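Sweeping up after ourselves

A few words this month from the Maddocks Street hall, where the January clear-out has finally reached the broom cupboard. Those of you who have been with us a while will know that cupboard well, and will remember the door that only shut if you leaned on it. We took everything out one morning and spread it over the floor, and I have to say it was a humbling sight! There were mops with no heads and heads with no mops, and a tin of floor polish that Ditte Ketilsson believes came with the building.

Most of it has gone to the tip. What was still good has been washed and hung up again, and Oddur Zoëga very kindly put up a new rail with 40 hooks along it, so there is room for everything and a bit over for the aprons. The bill for the rail, the paint and the new cleaning gear came to $814, which we had set aside from the spring fair, and there is enough left in the kitty for a decent doormat once we can all agree on a colour (grey is winning, I'm sorry to say).

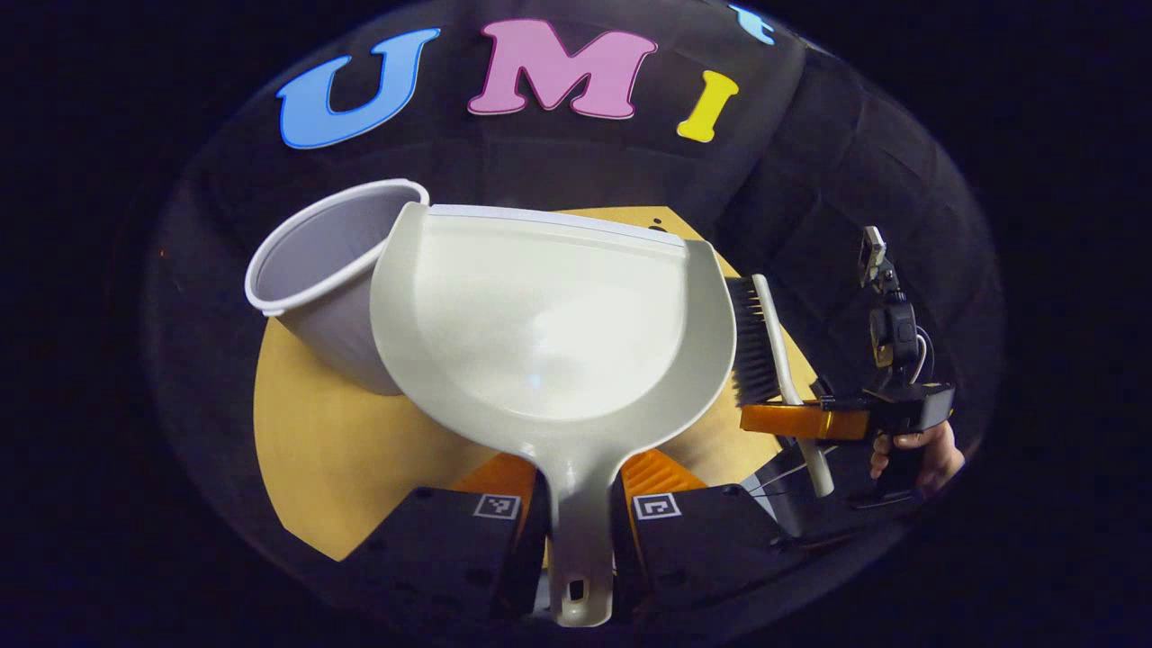
I want to put in a good word for the small table sweep, because it is the job that gets forgotten when everyone is putting on coats and looking for car keys. The big broom does a lovely job of the floor, but the crumbs, pencil shavings and bits of thread that collect on the tables tend to get brushed off the side by hand, and then the floor has to be done all over again. A wide white dustpan and a long-handled brush with black bristles will see to a round table in no time, and if you have a little bin standing right there beside the pan you can tip the lot in without a trip across the room. Start at the far side and bring everything towards you. Short strokes are best, as a long one sends the crumbs flying, particularly the flaky ones from Khrystyna-Mariia Moroz's cheese pastries, which I would never wish to discourage.

Please knock the brush out over a bin before you hang it up. Bristles full of fluff only put the fluff back on the next table, and the sewing group and the model makers have quite different sorts of fluff and neither wants the other's. A dustpan can be rinsed in the laundry tub and left to drain. If you use the one from the kitchen, could it go back to the kitchen? It has wandered as far as the stage before now.

Arif Kwok has the spare cupboard key and is happy to open up for anyone coming in early. We still have a box of good cotton dusters looking for a home, so do help yourselves to a couple, and if you are missing a blue mop bucket with a name scratched off the bottom, it is under the coat rack by the side door.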